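Filness Hall – safety checklist for the demonstration visit
Inspection date: 10 December 2021
Checklist number: 339
Result: passed, with comments

1. Entrance and visitor route
OK. The route is marked from the door to the far end. The hall is 2610 square feet, and with over 50 guests it becomes narrow near the bed station. Please let the groups come in one after the other.

2. Emergency exit
OK. The exit sign is lit. Please do not put boxes under it during the visit, also not for a short time.

3. Floor
OK with comment. The polished floor is good for the wheels of the robots. In September we had one guest who slipped, so the mats from Todness must be at the entrance before the doors open.

4. Bed station, cloth handling
OK with comment. The operators practice here with the hand-held grippers until the guests arrive.
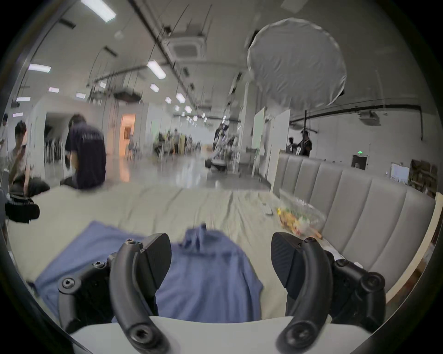

Fingers of visitors must stay outside the gripper at all times. I ask the operator to say this aloud to each group, even when the guests are engineers. The Gebremichael leaflet explains the pinch points well – please have it ready in both languages.

5. Mobile robots
OK. Stop button tested two times by the Duvine team, good both times. Only trained staff may stand between a robot and a desk while it is switched on.

6. Electrical
OK. Extension cord 588 was replaced. The old one has a red label and must not go back in the cabinet.

7. Loose items
Not OK at first check, to be corrected before opening.
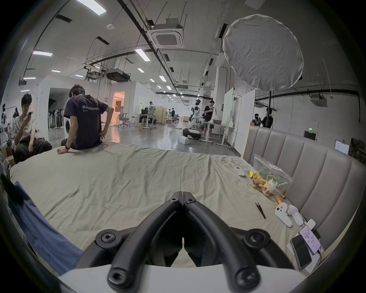
My rule for a demonstration station is simple: only the things for the task may stay on it. Small objects can be caught between the fingers or fall under somebody's feet. On the bed sheet there are tweezers, two VR controllers, a phone and a bag of snacks, and these must go into the gray locker. The tweezers should go first, they are thin and black and a child can put a hand on them quickly.

8. Lamps and stands
OK. Check the knobs on the stands again after each group. Guests like to lean.

9. First aid
OK. Box is complete. Internal phone number 3504 is written on the lid.

Still open: item 3 (mats), item 7 (loose items). I will sign the second page when both are done.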